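Junitz tool library to close Hinds Street branch, move stock to Umen

Monday, October 14, 2024

The Junitz tool library is shutting its Hinds Street branch at the end of the month and moving everything over to the Umen site, the group said this morning. Members got an email at breakfast. Most of them were not expecting it.

Rent is the problem. The lease on Hinds Street is up and the landlord, Gramuvance, wants 40 percent more to renew. The library asked for a shorter lease at the old rate, got turned down, asked again in September, same answer. Gramuvance did not return a call before this story went up.

So it's Umen or nothing. The branch there is smaller and has no loading door, but it's paid up through next year and has a bus stop right outside. Hours will be longer to make up for the lost location. Open till 8 on weeknights, plus Saturday mornings.

What members need to know. Anything borrowed from Hinds Street can go back to either branch until the 31 of this month. After that, Umen only. Late fees are waived for the whole move. Holds already placed will carry over, no need to call. Big items — tile saws, the log splitter, both pressure washers — go off the shelf this week and wont be back out until the new racks are up. 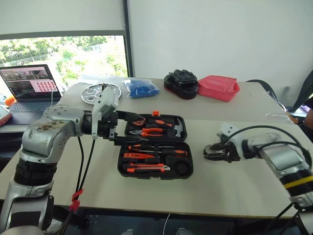 Some 300 households use Hinds Street, most of them on foot. That's the sore point. Umen is two buses away for anyone south of the tracks, and try carrying a floor sander on a bus. A few members have already asked for a drop-off van, even one day a week. The library says it is looking at the cost and will have an answer by January.

Money is tight but not the worst it's been, according to the email. Dues stay at $24 a year. No layoffs, both part-time staff are moving over too. The Thursday repair night is on hold for now, with the last one at Hinds Street this week, doors at 6. Sharpening will be free that evening, limit of three blades each.

Some of the older stock will be sold off instead of moved. Hand tools mostly, duplicate drills, a pile of extension ladders that failed thier last check and will go for scrap. The sale is in the Hinds Street parking lot on the last Saturday of the month, 9 to noon, cash or check. Members get in a half hour early with a card.

No word yet on what Gramuvance plans for the building. The sign out front still says tool library, and the city has no permit application on file for the address as of Friday.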